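We're back on the hill at Uvari! The February dig opened with 4 trenches, and by lunch Wiroj Meesuk had already hit the top of a wall in the second one (I may have yelled). It's 61 feet long so far and still going under the neighbor's fence.
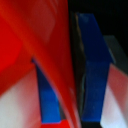 The pottery is what I really wanted to tell you about, though. Rizwan Marwat bagged 90 sherds from the ditch fill, mostly plain kitchen stuff, but 2 of them have a red slip, glossy and streaky, bright scarlet in one spot and going off to deep maroon in the next, just like the red up there. I can't stop looking at them! Gerd Mühlbauer thinks they came in by boat, and he'll be talking about them at the Fivden library in the evening, after we close up the trenches.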